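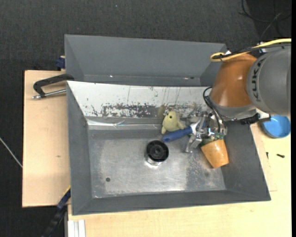
How to Clean Out and Re-line an Open Storage Bin

Open-topped bins with sloping sides collect small things. A roll of something goes in, then a toy, then a tool with a handle, and after a few months the bottom of the bin has not been seen by anyone. This page covers emptying a bin, cleaning it, and putting in a new liner if the old one is worn out. It takes an afternoon for one bin, and most of that is waiting for things to dry.

What you need

A second bin or a large tray
Dish soap and warm water
A soft brush and two rags
A plastic scraper (an old store card works)
600-grit wet-and-dry paper
Self-adhesive liner sheet, if you are replacing the back panel
A tape measure and a sharp knife

Step 1. Empty the bin

Set the second bin right behind the first so you are not carrying things across the room. Take out the large pieces first. Tools come out by the handle, one at a time. Do not tip the bin over to empty it – hard objects slide down the sloping walls and gouge the base, and soft toys pick up whatever grit is lying underneath.

Sort as you go. I use three piles: stays in this bin, goes somewhere else, goes in the trash. Plush toys should go in the second pile. They do not belong with tools, and they hold dust.

Step 2. Look at the base and walls

Wipe the bottom with a dry rag and look at it under a good light. Cloudy marks and fine scratches on a metal base are ordinary wear and can be left alone. A raised edge or burr should be dealt with now. Run the rag over it, and if it snags, rub the spot with the wet paper until it stops.

Check any holes in the base. Small round holes may be for screws or for drainage, so do not fill them until you know which. If there was a screw in one and it is missing, replace it before the bin goes back into use.

The back wall usually goes first. A white lining that is scuffed dark along its lower half and flaking will keep shedding bits into the bin, and washing will not fix it.

Step 3. Take off the old liner

Start at a top corner with the scraper held flat. Pull slowly and downward. Where the wall bends into the base you may find a strip of foil or tape. If it is creased or lifting, take it off as well. Glue left behind comes off with warm soapy water and 9 or 10 minutes of soaking under a wet rag.

Step 4. Wash and dry

Brush the walls from the top down, then the base. Rinse with a clean rag, wring it out and go over everything again. Leave the bin on its side until the corners are dry.

Step 5. Fit the new liner

Measure the back wall at the top and again at the bottom, as the two are rarely the same on a bin with sloping sides. Mine was 55 cm at the top and a good deal less at the bend. Cut the sheet a little large, stick down the top edge, and smooth it toward the base with a rag. Trim last. Stop the sheet just short of the bend – a liner folded around the corner will crease and lift.

Step 6. Put things back

Heavy items go on the base, away from the new liner. Stand round containers upright toward the middle. Long tools lie flat along the front wall.

Updated 15 Sep 2021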